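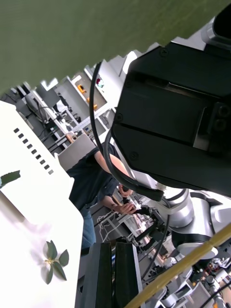
*White tabletop with the little fake sprig on it. March.*

Ok quick one, I have 30 minutes before I have to leave.

The workroom table is finally getting sorted. Started with the greenery, which I know is backwards. The small sprig, four pointed leaves and a pale yellow middle, was lying flat on the white and I liked the shadows it made so much that I left it. Soft gray ones. Really want to keep that look and not bury it under mail and tape like last time.

The light in there is strong. White top plus that light = glare, I squint at everything after lunch. Thinking of a cloth runner, maybe something olive. Loan Từ says linen, and she has a 48 inch piece left over from her Oltham place that I can have if I go get it. Will go get it.

Still to do:

- wipe the top down, it shows evry smudge
- move the Eskola boxes back to the closet (3 of them, how)
- find a shallow dish for screws and small bits
- dust the row of little square vent holes, probaly with an old toothbrush

Also need to decide about more plants. Real ones die on me in there. Fake ones I forget to dust. The shop on Pullgate had fake ivy but it was shiny, no thanks.

More when the runner's down. Shoes, keys, gone.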